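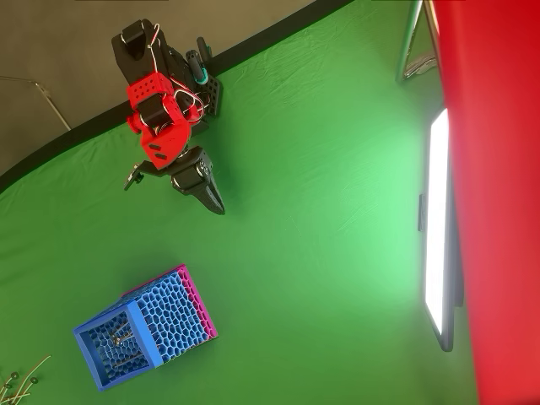 Switching the gecko off mealworms

My leopard gecko ate mealworms and very little else for most of her life. I got her as an adult and kept doing what the last owner did. In October I decided to move her over to roaches, mostly because she was getting thick around the middle and her tail was fatter than her neck by a good margin.

I ordered a starter colony from Strebel. They came in a deli tub with egg crate, and the count on the lid said 237, which I did not check. They live in a plastic bin in the closet now, with a heat mat under one end. They get carrot, a bit of squash and whatever dry chow I have open.

She ignored the first ones completely. I tried tongs, then a dish, then letting one walk past the warm hide. Nothing for 9 days. I weighed her every other morning and she held steady, so I kept going. What finally worked was offering small ones late, after 10 p.m., with the room lights off and the heat still on.

She takes four or five every third night now — small ones, no wider than the space between her eyes. I dust with Omus calcium at every other feeding. Mealworms are a treat, maybe two at a time.

The roaches don't smell if the bin stays dry. Crickets did, and they were loud. I still have half a bag of bran from the mealworm days and no idea what to do with it.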